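## About Edum

Edum writes planning and control software for mobile manipulators. The company was founded by Vesna Jurić and has two products: Nusix, a whole-body motion planner, and Feslow, the test runner that checks every Nusix build before release.

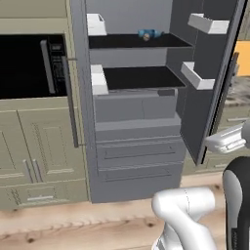 Nusix treats the base and the arm as one kinematic chain, and replans at 10 Hz. Door tasks take up most of our test time. With a fridge door swung wide open, the gripper has to pass the door bins and reach a small object lying towards the back of the top shelf - a narrow approach with few valid elbow positions. Feslow runs 45 kitchen layouts in simulation and logs each collision by link and joint angle.

We are a team of four engineers. Licences are sold per robot, with source access on request. The next Nusix release is due in December.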